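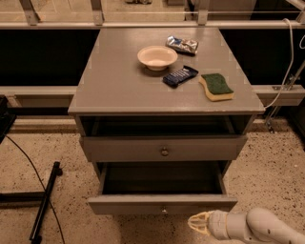
Stop throwing out the messy takes

Quick one, written between shifts, so forgive the typos.

We've been collecting drawer episodes for a while now. Open the top, open the bottom, put a thing in, take a thing out, close. Target was 700 for the first round and we hit it. Good. Then Beca Hughes went through and tagged everything "clean" or "discard" and the discard pile was huge. Arm nudges the drawer front, backs off, tries again. Discard. Operator goes for the knob, misses, regrips. Discard. Bowl picked up by the rim at a bad angle, set down, picked up again. Discard.

I think this is a mistake and I've been saying so to anyone who stands still.

A policy trained on perfect takes only ever sees the world going right. First time the gripper lands a little left of the knob it has no idea what to do. Why would it? Every example it ever saw started from a good grasp. So it pulls at air. Or freezes. We watched Ukix do exactly this in July, 15 tries in a row on the same drawer, and the fix people wanted was more clean data. More of the same thing that got us there.

The recoveries are the expensive part. They are the thing you cant fake afterward. An operator who misses and corrects has just given you the one bit of teaching you didn't have, and we put it in the trash because the video looks clumsy.

Eifion Hopkin's argument against me, which is fair: some bad takes are just bad. Tired hands, operator bored, arm wandering around for no reason. Learn from that and you get a robot that wanders. Agreed. So label them. Mark where the miss happens, mark where the correction starts, keep the second half. It's maybe more work per take but its work we already paid for once.

Same goes for the objects. Everybody wants the tidy set. Bowl, block, cup, all rigid, all matte. Give me foil. Give me a wrapper that crumples differently each time you squeeze it, a sponge that squashes, something shiny that confuses the depth. Kitchens are full of that stuff. And start with drawers half open sometimes! Both of them, different amounts. Real drawers get left any old way, and if every episode begins from fully shut then fully shut is all you've taught.

What I'd do with the next round. 4 operators, not one very good one. Swap the objects every session. Don't reset to the same pose. Keep every recovery unless the operator says on the spot it was junk, because a week later no reviewer can tell from the video.

Beca thinks the training curves will look worse for it. They probably will. Lower success in the data, noisier actions, uglier plots for the Grandwood people. I can live with ugly plots. Would rather explain those than another afternoon of pulling at air.

Discard folder is still on the server as of today. Please don't empty it untill I've been through it.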